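Review: Vadum soft fingertips and the Kettle recording software, after one month of block tasks

Rating: 4 of 5

I bought the Vadum fingertips in August, two pairs, together with a license for Kettle, the recording program from Laltora. My purpose is narrow. I collect demonstrations for a policy that must learn to place and stack small wooden cubes on a taped square, and I needed fingers which forgive a bad approach. 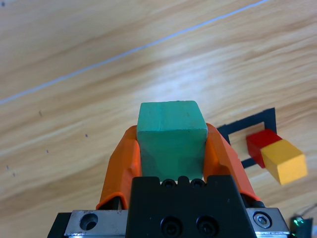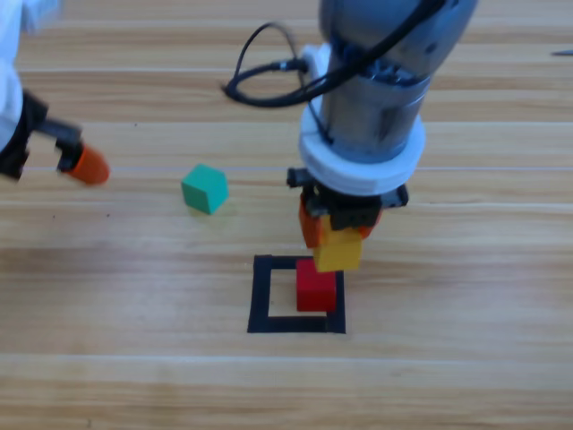 Orange Vadum tips, wooden blocks, black square outline on the table.

First the fingertips. They are soft enough that a cube which is turned a little will align itself when the fingers close. With my old hard tips from Dustmont, the cube often jumped away and I had to throw out the episode. Mounting took me one evening. The screws are in the package, but the hex key is not, and the instruction sheet shows the left finger in a position that is not possible. I followed the drawing on the Vadum website instead, which is correct.

The grip is good on painted wood. On very smooth plastic it is less good, and I would not choose these tips for bottles or cups. Also they collect dust. I wipe them with a damp cloth every morning, and when I forget it, I notice this in the afternoon by more slipping.

Now Kettle. The program records the wrist view, the view from the side and the joint positions with one common clock. In my first version of the setup I did this with my own scripts, and the views were never well aligned — I spent more time repairing than collecting. In Kettle I press the pedal to start, press again to stop, and give the episode a mark: good, bad or unsure. This third mark is very useful to me. I go through all the unsure ones on Wednesday and decide with a fresh head.

In the month of testing I saved 1252 episodes, and after review I kept 897 for training. Many of the rejected ones were my own mistakes at the controls, so please do not read this number as a judgment of the product. The program crashed on me two times. Both times the last episode was lost but the earlier ones were safe.

What I do not like: export is slow, and you can't change the name of a task after you start it. If you write "stack red" and later want to write "stack yellow on red", you must make a new task and move the files by hand. The support answered me politely that this is planned.

One small advice for buyers. Change the start positions of the blocks more than you think is needed. I was lazy with this in the first week, and the policy learned my habits very well.

I take away one point for the export and the missing hex key. I have already ordered a third pair of the fingertips.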